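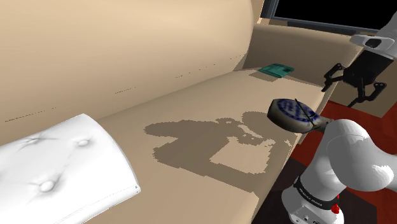 Gundolia Living Room Pack, reviewed

Reviewed by Jamie Mellor
11 May 2023

Gundolia is a simulator for household robot work. The base program is free for students and everyone else pays $900 a year. The Living Room Pack adds furniture, loose items to tidy and a list of chores with scoring. I bought it to answer a question our customers keep asking, whether an arm can clear up a room yet. I used it for most of the spring on a desktop PC.

Setup

Installation took an afternoon. The manual skips a step where you have to point the pack at your robot file, and the error message you get is no help. Furnival, who sell the pack, answered my email the next day. After that it ran without a crash except when I opened two rooms at once.

The chores

There are four: clear the sofa, stack the dishes, sort the shelf and fold the towel. I spent nearly all my time on the sofa. It sounds easy. The arm has to take a small flat thing off the seat and put it in a tray, and leave the cushion where it is. A flat item at the far end of a wide seat is hard for two fingers. If they come down too high they close on air, and if they come down too low they press into the upholstery and the arm stops.

I ran 2584 attempts at the sofa chore with the controller that comes in the box. It did well on mugs and blocks. On anything thin it was poor, and moving the base closer only helped a little. A policy I trained on 1000 recorded demonstrations was better with thin items but slower, and it sometimes let go before it reached the tray.

Towel folding I would skip. The cloth slides through the fingers and the score counts it as a success anyway. Brilska has a better cloth model in its kitchen set, though that one has no sofa.

Looks and lighting

The arm and the furniture shapes are good enough to plan with. Shadows are rough, with stair-step edges, and bright white fabric loses most of its detail. That matters if your controller works from camera images. Mine did, and it got worse when a dark shadow lay across the seat. There is a soft shadow setting in the render menu. It cost me half my speed, so I left it off for training and turned it on for the final tests.

Against the Ikholm set

Ikholm is cheaper and has more rooms. Its objects are stiff and light, and everything gets picked up on the first try. I don't trust those numbers. Gundolia is harder on the robot — closer to what I see on our own bench.

Would I buy it again

Yes, for the sofa and shelf chores. As for clearing up a real living room, I tell customers to wait. Cups and toys in a known spot, maybe. Magazines and remote controls on a soft seat, no. An update with new grippers is due in August and I will run the sofa chore again when it comes out.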